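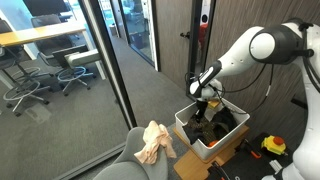

Flovik Teach Station, bench model

The Flovik station records a task as an operator performs it on the arm. Two input methods are supported: hand guiding, with the joints released, and remote control from the Wogan leader handle. Both write to the same recording format, and an operator may change from one to the other between recordings.

Typical work is picking fabric out of an open bin. Cloth folds differently after each pick, so a single stored path is of little use. Clakham recommends 100 recordings per task before the first training run, with the contents of the bin turned over by hand after every fourth.

Supplied with the station
Arm with narrow gripper and external cable set
Wogan leader handle, 4 m lead
Emergency-stop box for bench mounting
Tasberg recording software, single seat

Operation
Place the bin within reach of the gripper and clamp any loose board to the bench. Keep the emergency stop within reach of the free hand. Start recording before the arm moves and stop it once the gripper has opened over the drop point. Failed grasps should be kept and marked as such in Tasberg.

Hand guiding is limited to 70 mm/s near the bin. The limit can be changed under Motion, page 103 of the manual.

Orders and lead times: Ngaio Stubbs, Clakham sales desk
Operator training: Nest Prydderch, next course November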